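November
Fadime Saraç

Aggregate stability and infiltration, maize stubble against grass ley. Continued from the previous entry. Erdal Dönmez on the auger and rings, me on the bench.

Fields as before. Warora: continuous silage maize for the digester, chopped late, stubble left bare. Pillai: maize this year after winter wheat, rye drilled into the stubble and just showing. Songate: grass ley, grazed until October, stock now off. All three on the same silt loam according to the survey map, though the bottom corner of Songate feels heavier by hand and I would call it silty clay loam. Kept away from that corner. Erdal wants it sampled as a separate unit. Not this season.

Coring: 20 cores per field on a W walk, headlands and gateways excluded, wheelings excluded and noted separately. Depth to the collar on the auger. Erdal moved the collar back to the old mark after the last round, when it had slipped and we took the cores too deep. The bulk density numbers from that round are struck out in the sheet and should stay struck out. Do not average them in.

Warora was hard going. Surface capped across the whole upper half, with the cap coming off in plates when the auger turned. Below the cap there is a platy layer that the auger pushes through with a step you can feel in the handle. Roots from the maize are running sideways along the top of that layer. Fine sediment fan at the lower gate, same position as last year, larger by eye. Erdal paced it out and I have not transcribed his figure until he checks his pace length against the tape.

Pillai was better than expected. The rye is thin but even, apart from the turning strip by the lane where the drill must have been lifted early. Cap present between the rye rows, thinner than Warora, and crumbles when rubbed. Some old wheat straw still recognizable at depth. Worm casts present in the rye, none that I could find in the turning strip. No conclusion from that, the strip also took all the trailer traffic.

Songate: ley in good order. Cores came out whole and had to be broken by hand. Poaching around the trough, excluded. Smell and color normal throughout.

Infiltration. Single ring, falling head, prewet once. Ring positions pegged from the previous visit so we could go back to the same spots. On Warora the ring would not seat on the cap without cracking it, and a cracked cap leaks along the wall of the ring and reads fast. Erdal packed the outside with wet fines and we repeated. The second set is the one to use. The first set is in the sheet with an L against each line for leak. On Songate the water was gone before I had the clock sorted out on the first ring, so that line is blank and I reran it a pace to the north. On Pillai one ring sat over what must have been an old root channel or a worm hole. Left it in. If we throw out every fast reading we will be measuring our own opinion of the field.

Rain: gauge at the Warora gate was tipped over when we got there, so we have no local catch for the week. Using the yard gauge instead. Not ideal, the yard sits in the lee of the silage clamp and always reads low when the wind is in the west. Will stake the field gauge with rebar.

Bench. Cores bulked by field, field moist, passed through the coarse sieve by hand without forcing. Air drying on trays for seven days before wet sieving. Last time I cut this short for the Songate trays and they slaked less than they should have, so the ley looked even better than it is. Full time this round for everything. Trays turned daily. Tray labels in pencil on card, the marker pen ran.

Wet sieving as per the sheet by the sink. Notes on procedure only:

Stroke rate on the Ikavau shaker drifts when it is cold. Let it run empty before the first batch. I checked the stroke against the metronome at the start and at the end of the Warora batch and it had gone up slightly. Entered both.

The lower basket has a split in the mesh near the rim. Patched with epoxy, which holds but takes up area. Use it for the blank only until the new one arrives.

Sand correction not yet done on any of these. Stability values in the sheet are therefore uncorrected and are not to be sent to the farm. The farm office asked for a headline number for their meeting on Sunday. I told them the ordering of the fields looks the same as last season and that the values will follow after correction.

Ordering as it stands: Songate well above the others, Pillai next, Warora last. Gap between Pillai and Warora is small relative to the scatter between subsamples. I would not argue from it. If the rye gets a full winter of roots into the ground I would expect the gap to open by spring, but that is an expectation and it is recorded here so that it can be wrong later.

Digestate. Warora had an application after harvest, splash plate, before we cored. I had not known this when I planned the visit. It will affect the surface organic matter reading and possibly the slaking in the top of the core, since the fines from the digestate sit in the cap. Erdal has asked for the spreading record with the tank loads and the analysis sheet. Until that arrives, the top-layer carbon for Warora is flagged. Pillai had none this fall. Songate had none this year, according to the tenant.

pH done on the bulked samples. Warora slightly below the others, consistent with last year, no action. Probe calibrated before and after and the buffers were in date. The slope was poor on the first try and came right after soaking the probe.
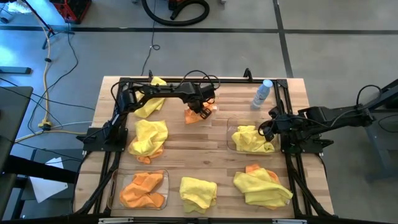
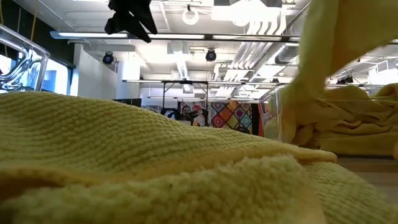
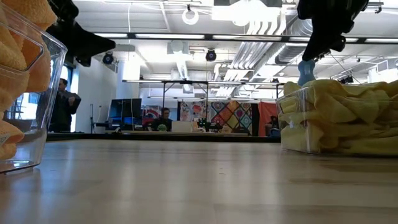 Carryover between fields is the remaining weak point in the sampling. We wipe the auger between cores with whatever rag is in the bucket, and after Warora the rag is loaded with capped fines and digestate, and then it goes onto the auger again at Songate. For the carbon samples that is not good enough. I want the cloths split by color, the way the last picture has orange in one clear container and yellow in the other: orange for the maize ground, yellow for the ley, each in its own see-through tub so that a stray one shows from the tailgate. Pillai goes with the maize set but gets clean cloths at the gate. Used cloths go into a lidded bucket and do not go back in the tub. Erdal to find the tubs.

Still open from this round:

Spreading record for Warora, with dates.
Sand correction, all fields.
Replacement mesh for the lower basket.
Repeat of one Songate subsample where I lost material over the lip of the basket, marked in the sheet.
Erdal's figure for the sediment fan.
Penetrometer. The cone tip is worn and we did not use it. The platy layer on Warora is recorded by feel only, so the depth of it is from my notes at the auger and should be treated as approximate. Worth digging a proper pit there while the stubble is bare, lower third of the slope, out of the wheelings. Ask before digging, the drain runs somewhere along that side and the plan in the farm office does not agree with the outfall in the ditch.

Trays from the turning strip at Pillai are on the top shelf, kept out of the field bulk. Leave them there.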